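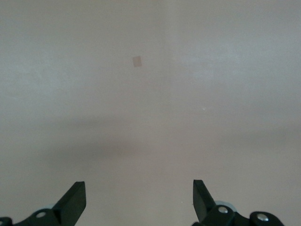 Slide 4. Matte wall paint and cleaning cycles

Start with the Brernau test: 12 panels, 9 coats of the Markow product, one control. Give the scrub count, 3,000 strokes, and move on.

Burnishing. Define it: rubbing raises the gloss of a flat paint. Viewed head-on it is easy to miss. Viewed at a low angle it reads as a patch.

Periklis Giannakopoulos will ask about touch-ups. Answer: same batch, same roller nap, repaint corner to corner.

Skurkmont data is not ready until November. Do not quote it.

Pause for questions, then slide 5, drying times.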